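3.2 Cabinet task

The second task was prepared by the student team at Sturnside during the August term and is set in the simulated kitchen that the course already used for the sink task. The robot must deal with a wall cabinet that has one shelf at mid-height. We selected it because a cabinet above a sink leaves little free space for the arm, and the students had to plan the approach of the hand before they could train anything.

Each team received 16 recorded demonstrations and was allowed 3,000 training steps per model. The camera view is the only visual input. Start states differ in what stands on the shelves, and Figure 4 gives three views from the set.

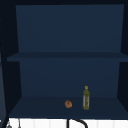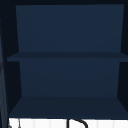
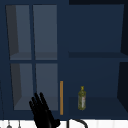

Figure 4. Simulated views of the wall cabinet. First: a bottle and a small brown object on the bottom shelf. Second: empty shelves. Third: the robot hand in front of the glass panes, with a bottle in the open compartment.

The empty cabinet was added late, at the proposal of Obadia Lyimo, who supervised the Brusden team. In the first version every start state contained at least one object, and two teams submitted models that moved the hand to the lower shelf whatever the camera showed. Such a model could still collect points. With empty shelves in the set, the correct behavior is to keep the hand away, and a reach is scored as a failure.

A second difficulty is the color of the hand. It is black and the cabinet is dark navy - the students of the Wouters team therefore increased the brightness of all input images before training. The Poment team left the images unchanged and used a larger crop instead. Both teams were scored on the same nine start states, and we compare their results in Section 4.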